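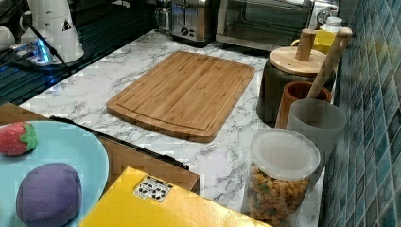 ## 4. Setting Up the Water Filter Pitcher

Read this section before you fill the Rerklow pitcher for the first time. You will need a clean bowl and a cold water tap.

1. Wash your hands and take the filter out of its bag.
2. Soak the filter in cold water for 17 minutes. Small bubbles are normal.
3. Wash the pitcher, lid and funnel with mild dish soap. Rinse well.
4. Push the filter into the funnel until it sits flat. Do not twist it.
5. Fill the funnel to the line and let the water run through. Pour this water out or use it on plants.
6. Repeat step 5 once more.
7. Hold the button on the lid until the light blinks green - this starts the filter counter.

**Note:** The first two fills may contain fine black dust. It is carbon from the filter and is harmless.

**Caution:** Never pour hot water into the pitcher. The funnel can warp and will no longer seal.

### 4.1 When to change the filter

The light turns red after 200 liters. If you have hard water, the flow may slow down before then. Change the filter early if a full funnel takes longer than 11 minutes to drain.

After a change, repeat steps 1 to 7. The counter does not reset by itself.

### 4.2 Storage

If the pitcher will stand unused for more than a few days, empty it and keep the filter in a sealed bag in the refrigerator - not in the freezer. Soak it again before use.

Replacement filters are sold under the Cabral name and fit all Rerklow pitchers with a gray funnel.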